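Keeping a Countertop Robot Arm Out of Trouble (and What to Do When It Stops Mid-Reach)
Kitchen & Break Room Tips
Posted April 18, 2022

If you have been reading these tips for a while, you know I look after the coffee and tea counter at our office, and that for most of the past year I have shared that job with a robot arm. It fills the snack bins and straightens up the tea, and I have grown fond of it, the way you do with an old mixer that needs a bit of a nudge to get started. But we had a bad couple of weeks last October, and several of you with the same kind of setup have written in with the same complaint, so I thought I'd put everything I learned in one place.

Our trouble began with a stop. The arm would reach for the top row of the snack stand, close on a packet, and freeze there with code 3067 on the little Skikero control panel. The manual calls that one "unexpected load at wrist." I pressed reset, it went home, it tried again, it froze again. I must have done that a dozen times before lunch, and please don't follow my lead! A repeated stop is the machine telling you it is pushing against something, and every reset sends it right back to push some more.

If yours does this, go through these before you call anybody:

Press the stop button before your hand goes anywhere near the gripper. A frozen arm is still powered, and ours once let go of its fault and swung home while I was reaching across for a napkin. It only bumped my sleeve, but I had a full mug in the other hand and I can tell you I jumped.

Follow the cables with your eyes from the arm down to the counter, the whole way. This was our real culprit. One of them had worked its way under the foot of the snack stand, and there was just enough slack for the bottom row and the middle row but not for the top. I would never have guessed it from the code. Leave a good loose loop, and keep that loop clear of cups, trays and anything else people slide around.

See whether the stand has crept. Light wooden organizers walk backward a hair every time they get nudged, and after a month or so the arm is aiming at where the bin used to be. I put a square of that rubbery shelf liner under ours (the Trelteo kind, but any grippy liner will do) and marked the front corners with a bit of painter's tape.

Wipe the gripper pads. Foil packets pick up a film from fingers and coffee steam, and so do the pads. A cloth wrung out in warm water is plenty, with a dry one after. No spray cleaner on the arm itself, ever, and no dripping sponge near the joints.

Don't overstuff the bins. Packets jammed in tight will come out three at a time or refuse to come out at all, and either way the wrist takes the strain. I fill ours loosely and keep the rest of the box in the cupboard.

Now, speed. The fellow on the Sitompul service line had me turn ours down to 40 percent during the day and I have never turned it back up. At 50 it was knocking things over. It takes longer to do the tea, certainly, but it does the tea while I am doing something else, so who minds? 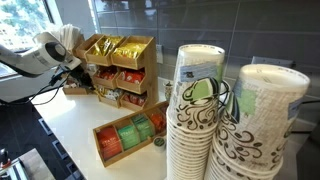

The arm at our snack stand, with the tea box and the paper cups on the same counter.

Paper cups deserve their own paragraph, I'm afraid. Tall stacks are lovely to look at and terribly easy to topple, and one good sweep of an elbow (human or otherwise) sends the whole lot to the floor, where you can't use a single one. Our cups come in sleeves of 50, and I now try to put out one sleeve at a time and keep it on the far side from the arm. When I get lazy and pile them up, I slow the arm down some more.

Keep water away from the wall outlet, too, and if you ever smell something warm or see a nick in a cable, switch off, unplug, and leave it unplugged until somebody qualified has looked. Tape is no repair. I did that on a lamp once in my first apartment and I still feel silly about it.

After you've fixed whatever it was, run the arm through one slow cycle with the bins empty and your hand near the stop button. Then fill a single row and run it again. Ours has been to the top row and back every day since without a complaint, though the liner needs a rinse about every other week. A reader in Drundavetti asked whether the liner can go in the dishwasher. Mine came out curled like a potato chip, so wash it in the sink and dry it flat.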